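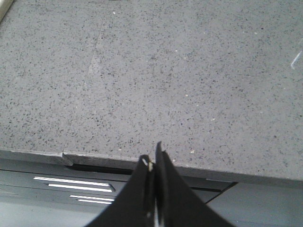
Radosław Kozłowski

Filed under: Kitchens > Countertops & Prep > Reader galleries

OK so the counter. Gray speckle, black flecks, bit of white in there too. From Celtier, the mid range one, the sample card had some poetic name I've already forgotten. Went in last April and I've been meaning to put this page up ever since. Two slabs, so one seam. Faint line, a touch lighter than the rest, runs down to the front edge at a slant if you look from the side. At the edge the two pieces don't quite meet flush, left one is a hair lower and further back. Small step. I found it with my thumb the first evening and now my thumb goes there every time I walk past.

Fitter quoted 200 to come back and grind it level. Said no. Might say yes next year.

Speckle hides crumbs, which was the whole selling point and is also the problem. Couple of little white bits on there that aren't part of the stone, you have to get your head down low with the light behind to tell which is which. Wipe it anyway. Always wipe it twice, once toward the sink and once along the seam.

Numbers for the people who wrote in asking: long piece is 122 inches wall to end panel, depth 27 with the overhang. Paid 595 for the template and fitting, slabs were seperate. No I don't have the invoice for the slabs handy. Will look.

What I'd do different – move the seam. They put it where the cabinet joint is, makes sense for them, but it lands right by where I stand to chop. Ask to see the seam drawn on the plan before you sign, and ask again when the template guy comes. Mine drew it in pencil on a piece of cardboard and took the cardboard away with him.

Also I wanted the Sun finish, it's a warmer gray, nearly sand. Out of stock for months. Glad now, the cold gray makes anything orange or yellow look great next to it. Fruit especially. Which gets me to the fruit.

Fruit is the Drindness setup, our name for it at home, half drinks half tidiness, my daughter came up with it and it stuck. Everything for a pitcher of something on one tray. Tray goes behind the board, board stays by the front edge, and you work back to front. Used to be four plates all over the place and a lime on the floor.
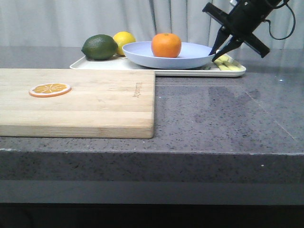 Lime, lemon and mandarin on the white tray, green sticks at the far end, orange slice on the board

Bowl is the pale blue one, shallow, came out of a box of my aunts things. Wide enough for more than the one mandarin but it rolls less if it's alone, don't ask me about the physics. Lime and lemon go straight on the tray, the rim stops them.

Board is from Gastik, light wood with the stripy grain. Oil it once a month or it goes dull. I keep it lined up with the front of the counter, a little back from the edge so a juice dribble has somewhere to go before it reaches my socks. There's lettering burned in at one end, I turn that side away from the knife.

Green sticks at the other end of the tray, next to the bowl – those need to stay out of the citrus or everything tastes of lime. Learned that one with guests in the house.

Tray washes up in the sink, just. Corner sticks out. If you're buying one measure the sink first, I measured the shelf and felt very clever.

More pics when the backsplash is in. Tiles are still in the hall, I step over them every morning. Questions about the stone go in the comments please, not by email, I lose the emails.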